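4. Tabletop Pushing: From First Launch to Your First Plan

By now you should have the Gekis controller installed and talking to the arm (section 3). This is the fun section! You'll bring up perception, teach the system where the board is, and then ask the planner to move something. Most people get through it in an afternoon, and the moment when the arm slides its first block where you asked is well worth the cable checking that came before.

All commands are typed in the Hekedon console unless we say otherwise.

4.1 Before you start

Make sure the arm is in the home pose and the speed override is set to Low. Keep the stop button within reach the whole time, even for the steps where you only expect the camera software to run.

CAUTION: The rod is rigid. If the table height is wrong in your configuration file, the arm will push straight down into the board and the controller may not fault right away. Do section 4.2 in order and don't skip the dry run.

4.2 Setting the board plane

1. Clear the board and bolt it to the platform. A board that shifts even a little will ruin every plan after it.
2. Type plane new and give the plane a name. We use falcao for ours, after the Falcão planner, but anything without spaces is fine.
3. Jog the arm until the tip barely touches the board near one corner. Slide a piece of paper under the tip as you come down, and stop when the paper starts to drag.
4. Type plane touch.
5. Repeat steps 3 and 4 at the other three corners, then type plane fit.
6. Read the fit error. If it is above 2 mm, one of your touches was off. Type plane redo and try that corner again.
7. Type plane dry. The arm traces the edge of the board at a safe height. Watch the gap – it should look even all the way around.

Note: Arlindo Frota wrote the fitting code and added a weight option for boards that bow in the middle. Leave it at the default for now.

4.3 Bringing up the block detector

The detector gives every block a color, a shape and a pose on the board plane. It was trained on red, green, yellow and blue blocks, so that's the set to begin with.

1. Put your blocks on the board, standing up, with some bare wood left over for the planner to work in.
2. Type detect start and wait for the ready line. The first launch is slow while the model loads.
3. Open the overlay window. Each block should have an outline and a label, such as "red star" or "blue cube".
4. Nudge one block with a finger. Its outline should follow smoothly.
5. Type detect freeze to save a starting layout. 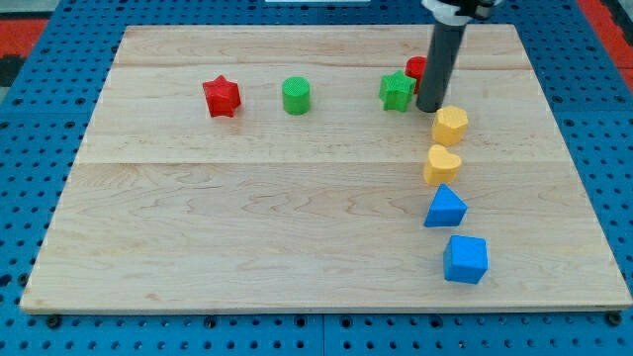
Figure 4-1. A starting layout with the blocks toward the back and right of the board.

If a label flickers between two shapes, look at the lighting first. A soft light from above works much better than a bright lamp at one side. Thaís Caldeira also found that raising the smoothing window to 6 frames steadies the labels nicely, at the cost of a small lag.

A block hidden behind the rod or behind a neighbor may lose its label for a while. The tracker holds its last known pose for 300 ms and then marks it as stale. You can still plan with a stale block on the board, but you can't choose it as the one to move.

4.4 Running your first plan

1. Type goal followed by a block and a target, for example: goal yellow heart to left center.
2. Type plan. The console prints the list of pushes, and the overlay draws them as arrows.
3. Look at the arrows! If one runs through another block, type plan again. The planner samples from a new seed each time and will often find a cleaner path.
4. Type run. Keep your hand on the stop button.
5. When the arm lifts and the console prints done, type report to see the final position error.

Stars and hearts tend to spin as they are pushed, so expect more short corrections with them than with a cube. Watching the planner swing around to the far side of a star to straighten it out is one of our favorite things in the whole package.

CAUTION: Never reach over the board between pushes. The arm pauses while it replans, and the pause looks a lot like being finished.

4.5 If something goes wrong

Error 508 (no contact expected): the rod met something while it was moving between pushes. Press stop, home the arm, and run detect start again before you replan.

Plan returns empty: the target is too close to the edge of the board, or another block is sitting on it.

Blocks tip over: lower the push speed, then repeat 4.2 and check the tip height.

Logs from each run go in the Tirnetden folder under your user name. Please attach the latest one if you write to Firouzeh Abbasi about a detector problem, or to Uwe Teuber for anything on the controller side.

Section last revised November 2018.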